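Plurkeck opens orders for its hand-held gripper kit

16/04/2019

I've been waiting for this one since September, so forgive me if I get a bit giddy. Plurkeck has finally put its hand-held gripper kit on general sale, and as of this morning anyone can order one, where before you had to be on the trial list and wait your turn (I was, and I did!).

You get a pair of grippers, one for each hand, plus the marker cubes that sit on top and a copy of Clurwood, the software that turns your recordings into something a robot arm can learn from. You do the job yourself, holding the grippers instead of using your fingers, and the arm gets its lessons later. The pair costs £800, or £1,000 if you want the head camera in the same box. I'd pay the extra - matching up your own camera is a fiddly afternoon I wouldn't wish on anyone.
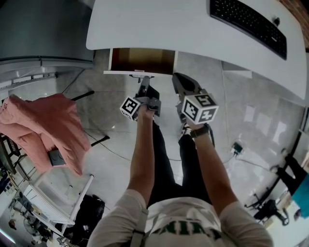

Both grippers out in front, with the desk drawer open.

Drawers are a good test, by the way. They're one of the 32 practice jobs in the booklet, and I found them much harder than picking up cups. You have to get the black fingers lined up while looking straight down past your own arms, and my first go was dreadful. By the second evening I was opening and shutting everything in the flat.

My grumbles are small ones. The cubes need to stay where the camera can see them, so you do end up holding your wrists in a slightly odd way, and the booklet could say more about lighting. Version 2 of Clurwood is meant to be kinder about both, and it's a free update for anyone who buys now.

Paucar is handling orders in the UK and Prurnier has the rest of Europe. Delivery is quoted at three weeks, and spare fingers are sold separately - get a set while you're there.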